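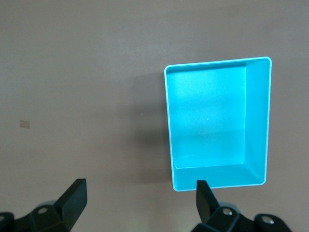 # Home Organising for Beginners – Notes for Session Two: Trays, Tubs and the Flat Surface

Grutstead Evening Classes, spring course. Handed out 12/04/2023.

Welcome back, and thank you for all the lovely chatter last time about hall cupboards. I'm afraid we ran over so badly that the part on trays got squeezed into the last few minutes, so I have written it up properly and we will start with it tonight. Please keep these notes with your first set, as we come back to both in May.

## Why begin with a tray

Most people who come on this course want to start with the loft or the garage, and I always try to talk them down to something much smaller. A tray is a very kind place to begin. You can clear it, wipe it and fill it again while the kettle boils, and if you don't like what you've done you can tip it all out and have another go.

By a tray I mean anything low and open at the top, with a flat floor and sides high enough to stop a pencil rolling off. A plain plastic one in a bright colour is my favourite sort for practising with. Small dark things such as hairgrips, fuses and spare keys show up well against turquoise or yellow, and they vanish completely in a brown basket (I lost a watch battery in one for the best part of a winter). Smooth plastic also shows every speck and crumb, so you will know when it wants a wipe.

## Starting with nothing in it

Put the tray on a table with clear space round it and leave it empty while you do the sorting. This feels slow, I know! The temptation is to drop the first few things straight in, and then they have a sort of squatter's right to the space and everything else must fit round them.

1. Bring one drawerful or one pocketful of things to the table, and no more than that.
2. Spread them beside the tray.
3. Group them by when you use them. Stamps and a pen go together if you always want them at the same moment, even though a shop would sell them in different aisles.
4. Put the group you use most into the tray first, at the side nearest your hand.
5. Stop while you can still see some of the floor.

That last one is the one people argue with. A tray filled to the rim is really a heap with walls, and you will be digging in it by the end of the week. I like to leave enough bare floor to lay my hand flat.

## Measuring up

Several of you asked about sizes. Measure the floor of a tray as well as the rim, as many have sides that lean outwards and the floor comes out smaller than you expect. Rounded corners take away a little more, so a square box of tea bags may sit awkwardly where the tape measure said it would fit.

For shallow drawers, measure the height too, and do it with the drawer pushed nearly shut. My own kitchen drawer has 70 mm of clear height at the front and only 50 mm at the back, where a rail crosses it. I bought two very nice Hilby trays before I found that out, and they now live on the windowsill – quite happily, as it happens, with seed packets in them.

## Where a tray should live

A tray needs a home of its own, and the table where you filled it is seldom the right one. Try it on a shelf between hip and shoulder height, where you can look down into it without lifting it. If it must go higher, choose something with a label on the front, or you will forget what is up there.

Keep an eye on the flat surfaces nearby as well. One tray on a sideboard gathers things in nicely. Three trays on a sideboard mean the sideboard is gone.

## Washing

Warm water, a drop of washing-up liquid and a soft cloth will do for plastic. Run the cloth along the creases where the walls meet the floor, and into the corners, which is where the grit collects. Dry it before anything papery goes back in.

## For next time

- Choose one drawer at home and sort it into one tray, following the steps above.
- Write down anything you had to put somewhere else, and where it went.
- Bring the tray with you, full, if you can carry it safely on the bus.
- Read the Plolura leaflet on kitchen drawers, pages 17 onwards. Spare copies are on the shelf by the door.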